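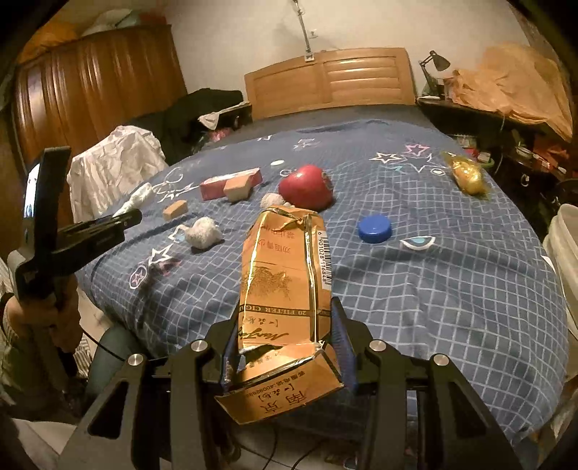 April, 7:40 p.m.

Cleared the bed before changing the duvet cover. Method as usual: everything onto the checked cover first, then sort by destination, then strip. The pockets and the drawer had not been emptied since I got back from Branton.

Waste: the Nanjing carton, torn open at one end, flap bent back. Tissue. Anything wadded that I could not identify within a few seconds. The blue bottle cap goes in the plastics bag; Brurley collects caps separately and pays nothing for them.

Keep: pink box, to the drawer. Apple, to the kitchen. It still has its sticker, so it came from the shop and not from Kwaku's tree.

Undecided: the two tan blocks. They have no assigned place. Left on the shelf for now.

Bedside table not attempted. It needs a separate session, starting with the paper on top.
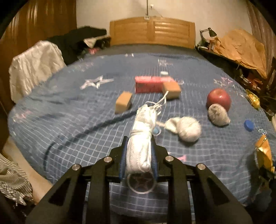
Mansa Yakubu

The white cloth bundle took longest. It is rolled, with a band across the middle, and the strings trail out of one end and catch on whatever is near. Tied them in a flat knot and put it with the linens. The white yarn ball went in the sewing tin, the gray one too.

Meter reading before bed: 1426. Last one was 783, so the heater is the likely cause. Will set it to 6 hours overnight and compare.

Kwaku Owusu called at nine about the Shetty invoice. Told him I would look for it on the table tomorrow.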